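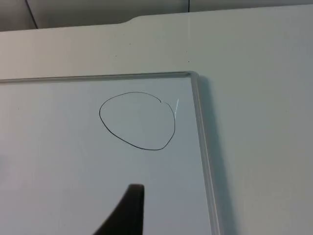

I have been trying to draw a decent circle since April, and I am sorry to say I am not much further on than when I started. It was Senad Bošković's fault. He taught technical drawing for years before he retired to Zirnelbridge, and over a pot of tea he told me that anybody can learn to do one freehand if they are willing to do it badly for long enough. Well, I am certainly willing to do it badly!

I started on paper, which was a mistake. I got through the best part of a sketchbook in a fortnight and felt so guilty about the waste that I went up into the loft and fetched the old whiteboard, the one that used to hang by the back door with the dentist appointments on it. It's a plain thing with a thin aluminium frame and rounded corners, and it has turned out to be just right. I lay it flat on the table instead of propping it up - my arm gets tired otherwise, and my circles slide downhill - and I do a few before breakfast while the kettle boils.

My trouble is always the join. I set off full of confidence, come round the bottom a bit too heavily so that the line goes thick, and then somewhere near the top right I lose my nerve and the two ends don't meet. I get an egg with a gap in it. Senad says I am watching the pen when I ought to be watching the place I'm going to, and that the whole arm should move from the shoulder, as if you were polishing a car. I have tried this. I have also tried going round in the air a couple of times first, which makes me feel like a conductor, and going anticlockwise, which was dreadful.

Montri Wongsuwan, my neighbour, does his in one swoop without even sitting down. He used to paint shop signs and he put a ring on my board one evening that I left there until the next afternoon, partly to study it and partly because I couldn't bring myself to wipe it off. When I asked him how, he shrugged and said he'd done 4,000 of them. I think he was only half joking. I have kept a tally in the back of my diary and I'm at 700, so there is hope for me yet.

A few practical bits, for anyone tempted to join in. A thin black pen is much better than the fat ones, which hide your wobbles but also hide what you did to cause them. Don't leave your efforts on overnight if your board is as old as mine, or you'll be rubbing at ghosts in the morning. I use a scrap of old flannel and a drop of water. And draw smaller than you'd like to at first, then work up. My big ones still look like potatoes.

Senad is coming over again at the end of the month and I've promised to show him 26 in a row. I'm going to put the kettle on and have another go.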